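Skostix: Home Repair Call Log, Gas and Plumbing

README, last edited 02/02/2022
Maintainer: Lacey Mottram
Questions about the source records: Derek Wainwright

What this is

A table of service calls for gas lines, water heaters, shutoff valves and drain work, typed up from the paper tickets of two contractors, Drido and Blackburn, both working in and near Bredthorpe. There are 1,354 calls in the main file. Please read the section on problems before you quote anything from it, and then read it again.
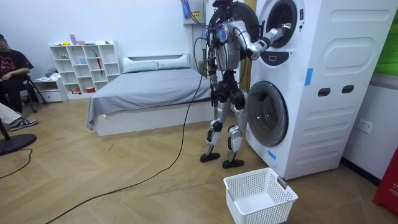
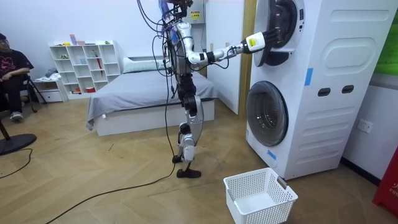
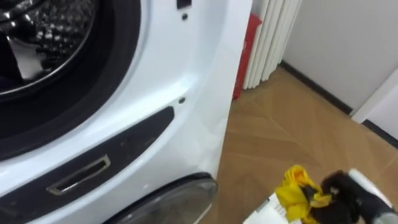
Laundry machines.

Files

calls.csv – one row per visit
parts.csv – parts used, joined to calls on ticket_no
followup.csv – callbacks, 216 rows, all from Drido
codes.txt – the job codes, as the contractors wrote them

Columns in calls.csv

ticket_no: the number printed on the ticket. Drido and Blackburn both started their books at 1, so you need contractor as well to get a unique key.

contractor: D or B.

job_code: two letters. GL is gas line, WH is water heater, SV is shutoff valve, DR is drain, XX is whatever the technician felt like. XX covers 487 rows, and I would not trust anyone who tells you what they have in common.

reported_problem: what the customer said on the phone, in the office's words. "Smells gas" shows up a lot. It tells you somebody said they smelled gas and nothing more.

found_problem: what the technician wrote down. Often blank. Blank does not mean nothing was found.

pipe_age: years. Treat this as a guess made by a person kneeling in a crawl space. Far too many of the values end in zero or five.

minutes_on_site: Drido rounds up to the quarter hour. Blackburn seems to write down whatever gets billed.

pressure_test: Y, N or blank. Only meaningful for GL rows. A few drain jobs are marked Y and I have left them that way, as typed.

How it was made

Phyllis Haslam and Mortimer Tran typed the tickets by hand. Seventy tickets were typed twice to check for errors, and the two versions disagreed often enough on found_problem that we stopped treating that column as anything but free text. Customer names, phone numbers and street addresses were left out at the typing stage. ZIP codes were dropped later, in September, after Pauline Staniforth pointed out that one of them covered very few houses.

Known problems

The callbacks file makes Drido look worse than Blackburn. Blackburn did not keep callback slips. Anyone ranking the two firms from this data is ranking their filing cabinets.

Winter is overcounted. A box of Drido summer tickets got soaked and could not be read. We do not know how many were in it, and the gap in the ticket numbers is no help, as whole pads were sometimes skipped.

"Replaced line" can mean the full run from the meter or a short flexible connector behind a stove. We tried to split these using parts.csv and gave up.

There is no measure of whether a repair held. A customer who never called back may have been happy, or may have moved, or may have called somebody else.

What people have asked to use it for

Predicting which houses will have a leak: no. Every row is a house where someone already picked up the phone, so there is nothing to compare against.

Estimating what a gas line replacement should cost: also no. Prices are not in here. They were on separate invoices and neither firm wanted them shared – fair enough.

Practice at cleaning messy text: yes, go ahead. It is quite good for that.

Teaching dispatchers how vague a phone report can be: probably fine.

None of this is safety advice. If you smell gas, leave the building and call your gas company from outside.

Changes

1.2 – ZIP codes removed, two duplicate Blackburn pads merged
1.1 – parts.csv added
1.0 – first version, do not use, the contractor column was swapped for part of the file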